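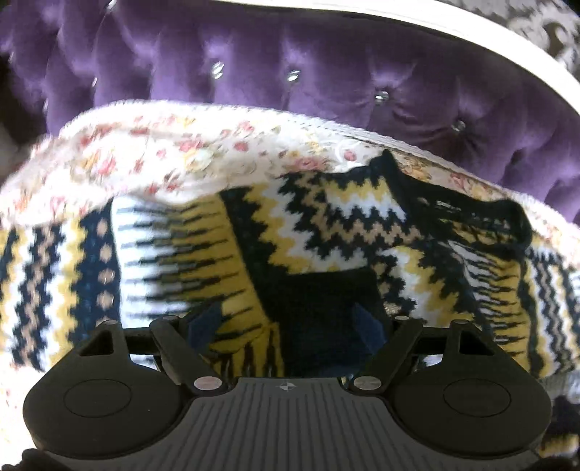 Greifversuch am Strickteil vor der geblümten Decke, gepolstertes Kopfteil im Hintergrund. Handgeführter Greifer, Ansicht von hinten.

Werkstattbuch Drurnness, Standort Prenau
Vorhaben Mfaume, Arbeitspaket Bett und Kleidung
Eintrag vom 30.11.2020

Gegenstand des Eintrags ist der Stand der Handführungsversuche an Bekleidung, die auf einem bezogenen oder abgedeckten Bett liegt. Der Eintrag richtet sich an die Kolleginnen und Kollegen der Frühschicht in Prenau sowie an die Gruppe in Olville, die ab Juni mit demselben Werkzeug arbeiten soll.

Ausgangslage. Der Zimmerservice räumt abgelegte Kleidung vom Bett, legt sie zusammen und verbringt sie auf die Ablage. Im Erhebungsbogen der Schichtleitung wird der Vorgang als Nebentätigkeit geführt und erscheint daher in keiner Zeitvorgabe. Die Beschäftigten haben in den Vorgesprächen wiederholt auf diesen Punkt hingewiesen. Er wird hier festgehalten, weil die spätere Bewertung der Automatisierung davon abhängt: Eine Tätigkeit ohne Vorgabezeit kann rechnerisch keine Zeit einsparen, auch wenn sie den Rücken belastet.

Verfahren. Die Vorführungen werden mit dem handgeführten Greifer vorgenommen. Die ausführende Person hält das Werkzeug in der Hand und erledigt den Griff so, wie sie ihn für richtig hält. Die Aufzeichnungen dienen als Lernmaterial für die stationäre Einheit. Vorgesehen sind je Textilgruppe 100 verwertbare Vorführungen, insgesamt 500. Im Ordner liegen derzeit 685 Aufzeichnungen einschließlich der verworfenen. Die verworfenen bleiben bis zum Abschluss des Arbeitspakets erhalten und werden nicht überschrieben.

Textilgruppe Grobstrick. Gemusterter Strick verhält sich beim Greifen anders als Tischwäsche oder Frottee. Die Spitzen fassen leicht nur die obere Lage, und das Teil zieht sich in die Länge, bevor es sich von der Unterlage löst. Auf flauschigen Decken kommt hinzu, dass die Unterlage mitgenommen werden kann. Mwanaisha Makori empfiehlt, das Werkzeug flach anzusetzen, an einer Falte oder einem umgeschlagenen Rand zu beginnen und erst nach dem vollständigen Schließen anzuheben. Dieses Vorgehen gilt ab sofort als Standard für die Gruppe. Abweichungen sind zulässig, müssen aber im Feld »Bemerkung« vermerkt werden.

Zu beachten ist ferner die Farbe. Die Greiferspitzen sind dunkelblau. Liegen sie vor einem dunkelblauen Feld des Musters, sind sie im Kamerabild schwer vom Textil zu trennen, siehe oben. Für die Auswertung ist das von Belang, für die ausführende Person kaum, denn sie sieht die Szene aus einem anderen Winkel. Vorschlag der Werkstatt: Spitzen in hellem Material beschaffen und gegen die vorhandenen Aufzeichnungen prüfen, ob sich die Abgrenzung verbessert. Die Entscheidung liegt bei der Projektleitung. Bis dahin wird mit den vorhandenen Spitzen weitergearbeitet, damit die Reihe einheitlich bleibt.

Einfluss der Umgebung. Die Versuche finden bewusst an eingerichteten Betten statt. Tiefe Knopfheftungen am Kopfteil, glänzende Rahmen und gemusterte Stoffe gehören zum Bestand der betreuten Häuser und werden für die Vorführungen nicht abgedeckt. Ein Antrag auf neutrale Unterlagen ist aus Olville eingegangen und wird von hier aus nicht befürwortet.

Auswirkungen auf die Beschäftigten. In der Besprechung mit der Frühschicht nahmen 11 Personen teil. Die folgenden Punkte sind sinngemäß wiedergegeben und mit der Schichtleitung abgestimmt.

Die Haltearbeit mit dem Greifer wird als ungewohnt beschrieben. Wer täglich mit der bloßen Hand prüft, ob ein Stoff klamm, verfilzt oder eingerissen ist, verliert diese Rückmeldung, sobald das Werkzeug dazwischenliegt. Mehrere Beschäftigte fassen deshalb vor der Vorführung mit der freien Hand an das Teil. Das ist gestattet, die Aufzeichnung beginnt erst danach.

Gefragt wurde, ob aus den Vorführungen auf die Leistung einzelner Personen geschlossen werden kann. Die Aufzeichnungen werden unter einer Platznummer abgelegt. Eine Zuordnung zu Namen findet in der Werkstatt nicht statt. Die Schichtleitung hat gebeten, diese Regelung schriftlich auszuhängen; der Aushang ist noch nicht erfolgt und wird hiermit als offener Punkt geführt.

Strittig blieb die Frage, was mit der frei werdenden Zeit geschieht. Die Betriebsleitung stellt sich eine Verlagerung zur Kontrolle und Ausbesserung vor. Die Beschäftigten halten dies für sinnvoll, sofern die Ausbesserung als eigene Tätigkeit eingestuft wird. Frau Makori hat zu Protokoll gegeben, dass das Zusammenlegen persönlicher Kleidung Vertrauen voraussetze und die Gäste erfahren müssten, ob eine Person oder eine Anlage ihre Sachen angefasst habe. Eine abgestimmte Haltung des Hauses hierzu liegt nicht vor.

Für die Vorführzeit selbst wird der Zimmerplan angepasst. Bisher wurden die Versuche zwischen zwei Zimmern eingeschoben, was zu Eile und vermeidbaren Fehlgriffen geführt hat. Künftig wird die vorführende Person für die Dauer der Reihe aus dem Plan genommen.

Wartung. Gelenke des Greifers vor jeder Reihe auf Spiel prüfen. Fasern an den Spitzen mit der weichen Bürste entfernen, keine Klebestreifen verwenden. Bei Grobstrick nach jedem Teil kontrollieren, ob eine Masche hängen geblieben ist. Gezogene Fäden sind der Schichtleitung zu melden, auch wenn das Teil aus dem Übungsbestand stammt.

Offene Punkte:
Aushang zur Ablage unter Platznummer, zuständig Werkstatt.
Angebot für helle Spitzen, zuständig Werkstatt.
Stellungnahme zur Einstufung der Ausbesserung, zuständig Betriebsleitung.
Rückmeldung an Olville wegen der Unterlagen, zuständig Makori.
Aufnahme der Nebentätigkeit in den Erhebungsbogen, zuständig Schichtleitung.

Nachtrag: Das Feld »Bemerkung« fasst im jetzigen Formular zu wenig Text. Längere Beobachtungen bitte bis zur Änderung in dieses Buch eintragen, mit Platznummer und Textilgruppe.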